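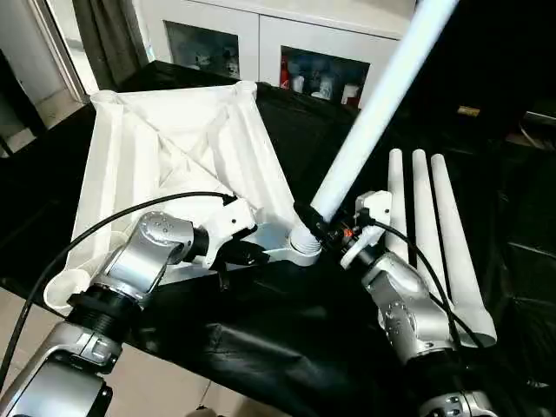 *White table top, upside down on the black plastic, with its legs off.*

**Stollow Street Fair, planning meeting, Monday, 7 pm, upstairs at Kershaw's**

Present: Chelsea Horrocks (chair), Cyril Bainbridge, Firouzeh Farahani, Gorazd Ivanov, and me, Barry Wainwright, scribbling as fast as I can. If I got you wrong, holler before the next one and I'll fix it.

**Last month's minutes.** Approved, with one change. Cyril wants it known that he did not "storm out" over the parking. He had a dentist appointment. So noted!

**Money.** Firouzeh says we have $4,000 in the account, and the city permit hasn't come out of that yet. The band deposit has. She'd like receipts in an envelope with your name on it, please, and she means all of us (mostly me).

**Stalls.** We're at 38 paid stalls, with 13 more people on the waiting list, and we argued for a good long while over whether to squeeze them in along Hekell Lane. Gorazd paced it out on his way over and thinks it works if the food trucks move down by the bank. Chelsea is nervous about the fire lane, and so am I. Gorazd will call the fire marshal and we'll vote in May.

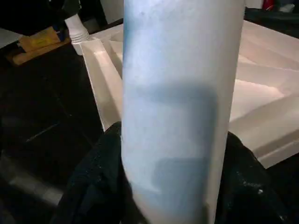 *Pale cylinder, close up, with dark fabric bunched at the bottom.*

**Music.** Jatunum can play the late afternoon slot but they need a covered stage. Cyril's brother-in-law has a canopy, though it leaked on everybody at the chili supper. Cyril will hose it down in his driveway and report back. The school choir is a yes for the opening, hooray.

**Trash.** Last year was bad, folks. We ran out of bags before lunch. I moved that we rent two dumpsters instead of one, Firouzeh seconded, and it passed with Cyril against (he thinks one is plenty if people would just flatten their boxes).

**Posters.** Chelsea brought two versions. We liked the yellow one but the date is too small to read from a car. She'll redo it and drop copies at the library.

**Still to do**
- Gorazd: fire marshal
- Cyril: canopy
- Chelsea: posters
- Me: dumpster prices, and find the key to the storage unit

Wrapped up a little after nine. Next meeting same place, and Firouzeh is bringing the lemon bars.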